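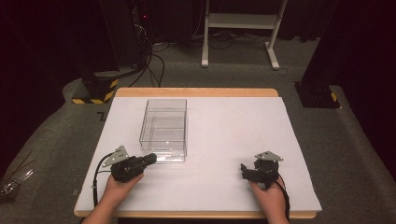 Was macht man an einer Universität?

Nach der Schule gehen manche Leute arbeiten, andere machen eine Ausbildung, und wieder andere gehen an eine Universität. Man sagt auch: Sie studieren. Dafür sucht man sich ein Fach aus, zum Beispiel Biologie, Geschichte oder Mathematik.

Eine Universität ist in Fakultäten aufgeteilt. Das sind große Abteilungen, in denen ähnliche Fächer zusammengehören. Die Universität in Panitz hat 6 Fakultäten. Die kleinste hat 271 Studierende, die nächstgrößere 334.

Was ist eine Vorlesung?

In einer Vorlesung spricht eine Professorin oder ein Professor vor vielen Menschen. Der größte Hörsaal in Panitz hat 436 Plätze. Früher wurde dort wirklich aus Büchern vorgelesen, denn Bücher waren sehr teuer. Daher kommt der Name.

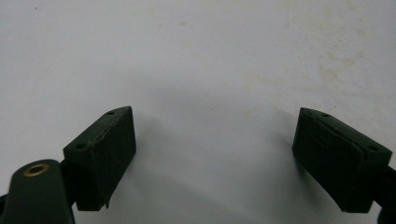 Ein Seminar ist kleiner. Dort reden alle mit, und jeder hält einmal ein Referat. Am Ende des Semesters – so heißt ein halbes Jahr an der Uni – gibt es Prüfungen.

Und was ist ein Doktor?

Nicht jeder Doktor ist Arzt. Wer nach dem Studium mehrere Jahre lang eine eigene Frage erforscht, schreibt darüber eine Doktorarbeit. Nevzat Şimşekoğlu hat in seiner untersucht, wie Kinder zwei Sprachen gleichzeitig lernen. Danach musste er Fragen von Fachleuten beantworten. Seitdem darf er »Dr.« vor seinen Namen schreiben.

Wörter zum Merken
Campus: das Gelände der Universität
Mensa: dort gibt es Mittagessen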